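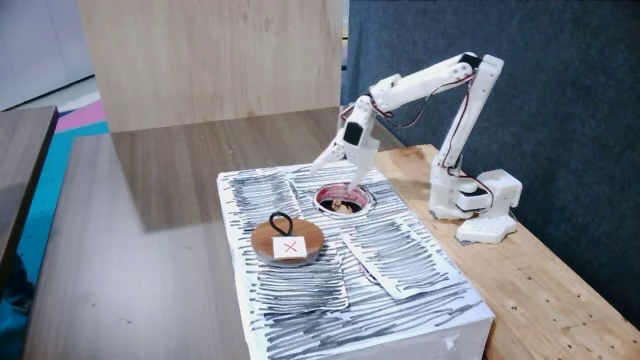 Loan and spend, January 2020. Follum funding round closed, money due in two parts, first part Febuary if Kuipers sign off the accounts. Agreed to hold back 9 per cent for wages. Parts list still not costed. To be split from the furniture line so the bank can see it.

Talero order
Want 100 units, not the 60 quoted. Price stands. Delivery 7 weeks from deposit, no deposit yet. Chase.

Premises
Zivska unit viewed. Rent ok, loading door too low for the van. Landlord asked for two years up front, refused. Some 2 months left on current lease so need an answer soon. Ask re break clause.

Insurance
Renewal in. Tools and printed parts to be listed seperately this time. Old policy runs to end of lease. 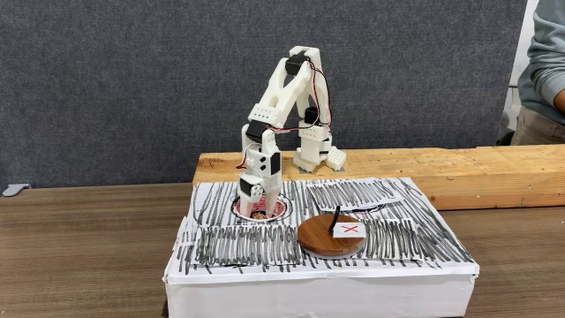 Actions
Accounts to Kuipers.
Deposit invoice to Talero.
Second viewing at Zivska, measure door.
Next meeting after Follum money lands, date tbc.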